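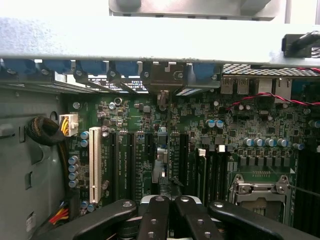 OPEN CHASSIS CHECK – workstation, bench 2
Kundiditz repair room, November 24, 2023
Checked by: Rodica Munteanu
Power cord pulled before cover came off: yes

1. Crossbar
OK. Straight, no play at either end. Wipe down before cover goes on.

2. Slot latches (blue)
Open and close each one. All snap. One is stiff, needs a second push – leave it, not worth a part.

3. Metal bracket in the slot row
Screw checked, quarter turn needed. Done.

4. Rear vent grille
No lint to speak of. Thin red wire runs close to the right end, keep it off the sheet metal edge.

5. Red and black twisted pair
FOLLOW UP. Crosses in front of the rear ports and over the board. Insulation fine by hand, no nicks. Wants a tie so it dosn't wander. Out of ties, ask Mutemside for a bag.

6. White 4-pin power plug
Seated. Tugged lightly, held.

7. Black braided cable, left wall
Sleeve OK. Coil is a bit fat, check it clears the side panel.

8. USB and network ports
Looked in with flashlight, no bent contacts. Not tested under power yet.

9. Loose screws / debris
Tilted and listened, nothing rattling.

10. Cover
Left off till item 5 is done.

Result: pass with one open item. Roman to re-check and intial.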